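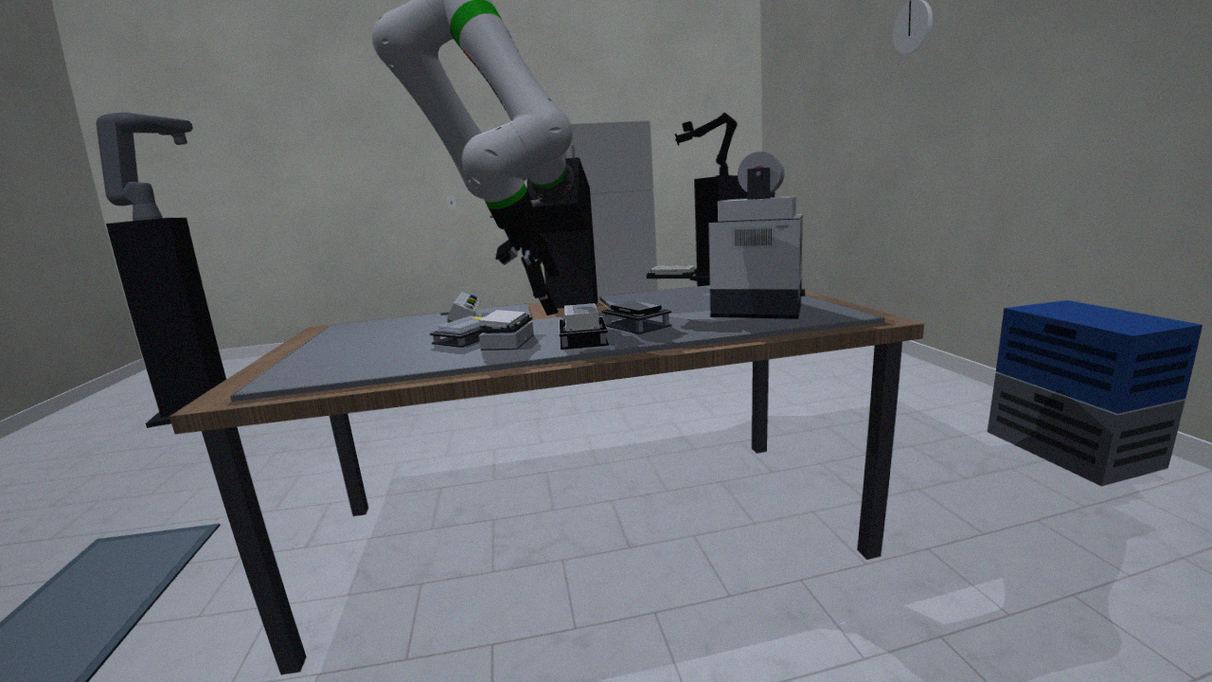 Home Essays Notes Archive About

Please let the planner say why

I've spent most of this spring arguing with a piece of software that only knows three words. Those words are "no plan found", and if you've ever tried to get a robot arm to pick up something small and put it somewhere sensible, I expect you've met them too.

So this is a grumble, but it's a grumble with a point. I think those of us who write planning software have our priorities wrong. We fuss over how quickly a planner finds a path and how short and smooth the path is, and we treat the bit where it fails as a shrug. My view is that the failing bit matters more. Most of my working day is spent in there! A good plan takes a moment to look at and then I go and put the kettle on. A failed one can eat my whole afternoon.

Some background, for anyone who hasn't read the earlier posts. I work on the planning side of Plasine, the open motion planning library, and lately I've been using it on a simulated lab bench: a table with a grey work surface, a row of little holders and plates and devices across the middle, a boxier instrument towards the right-hand end, and a big arm reaching in over the lot. The job is dull on paper. Take the flat thing, move the flat thing, let go of the flat thing. The simulator is Woltico, the task scripts are written in Tiongson, and the people who want it all to work are at Stenberg, who have been very patient with me.

Back in March I wrote a task with 8 steps in it. Seven planned beautifully. The last one said no plan found, and off I went. I moved the goal up a bit. No plan found. I gave the planner more time, which is what everybody does and which is the planning version of shouting at somebody who doesn't speak your language. No plan found, only later. I loosened the angle I'd asked the gripper to arrive at. I took out one obstacle, then put it back, then took out a different one (you can see how an afternoon goes).

The cause was a collision shape. One of the plate holders had been given a padded box that was taller than the holder itself, so that every single way of getting the fingers down to the plate counted as a crash. The planner knew this. It must have done, it had been throwing away those arm poses one after another because of that very box! It had all the evidence I needed and it binned the lot, and then handed me three words.

That's what gets my goat. The information exists. We work it out, at some expense, and then we don't keep it.

I know the case for the other side, and I'll try to be fair to it because I used to make it myself, quite loudly. Sampling planners don't really prove anything. When one gives up, all it can truthfully say is that it didn't find a way in the time it had, and there might be one it never stumbled on. Hang reasons on that and you risk misleading people. There's also the cost: keep a note of every rejected pose and you'll slow the thing down and fill up a disk.

The first half of that is right and I don't think it matters much. I don't want a proof, I want a hint. "Most of the poses I tried near the goal hit the padded box on this holder" isn't a proof of anything, but it would have sent me to the correct file before my tea went cold. A doctor who can't be certain still tells you where it looks sore.

As for the cost, I went and tried it. I added a very plain tally to my own branch, just a count of which pair of shapes bumped into each other and whether it was near the start, near the goal or somewhere in between. It's 82 lines long, including the comments, and I couldn't feel the difference in speed. I'm sure somebody cleverer could make it shorter.
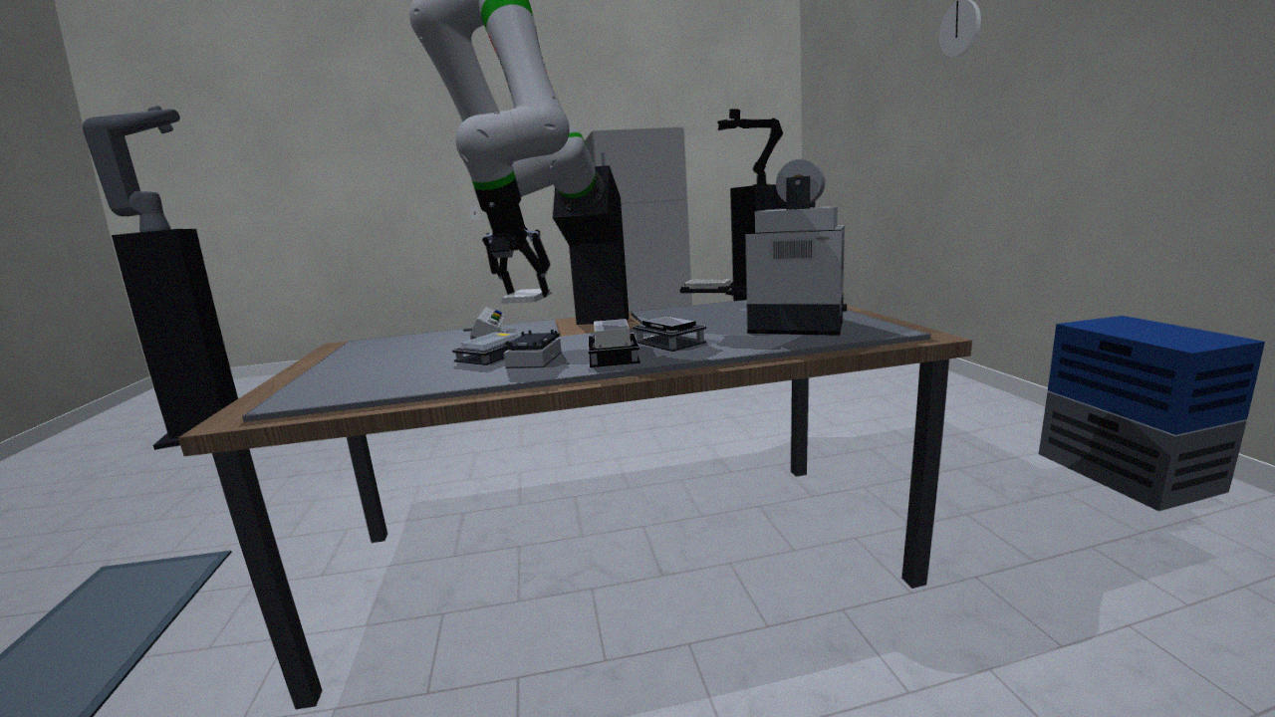 Should a planner try to mend the problem by itself once it knows what went wrong?

I'd leave that to the person writing the task, at least by default. The planner can tell you which shape is in the way, but it can't tell whether the shape is wrong or the goal is, and quietly shrinking somebody's safety padding to get a path through is a horrible thing for a library to do behind your back.

There's a second half to my grumble and it's about the space between planning and perception, where blame goes to get lost. On a simulated bench I know exactly where every object is, so if the fingers end up in a daft spot it's my fault. On a real one the camera gives me a guess, the guess goes into the scene, and by the time the planner sees it, it looks like plain truth. No plan found, again. Is the plate really jammed up against its neighbour or does the camera merely think so? The planner has no idea, and we've built the whole stack so that it can't even ask.

I'd like every object in the scene to carry a little note about where its position came from and how sure anyone is of it. Then the complaint could read "the goal is blocked by this object, whose position came from a single camera view", and I'd know to go and look again before I touched a line of planning code. Stenberg have something along these lines in their own wrapper and I was green with envy when I saw it. It isn't fancy. It's a text field that somebody bothered to fill in.

And simulation is where we ought to be building this sort of thing! People mostly use it to show that a task works, run after run, and then post the nicest clip. I'd much sooner use it to break things on purpose. Make the padding too big, turn a holder to the wrong angle, nudge the table, put the goal inside something solid, and then check whether the error would have helped a tired person find it. I've started keeping 2 folders of test scenes in Woltico, one where planning should succeed and one where it should fail for a known reason. The second is already the one I open most.

Tiongson could do with the same treatment, by the way. At the moment it catches whatever Plasine tells it and replaces it with "step failed", so even with my tally switched on, the task script cheerfully hides it from you. I've got a patch half written. It passes the message straight through and names the step, and I'll send it in once I've sorted out the tests, probably in May.

If you maintain a planner and you think I'm being unfair, do write in. Bring your worst error message and I'll show you mine.

7 comments
Share this post

We use cookies to remember your reading settings. Accept / Manage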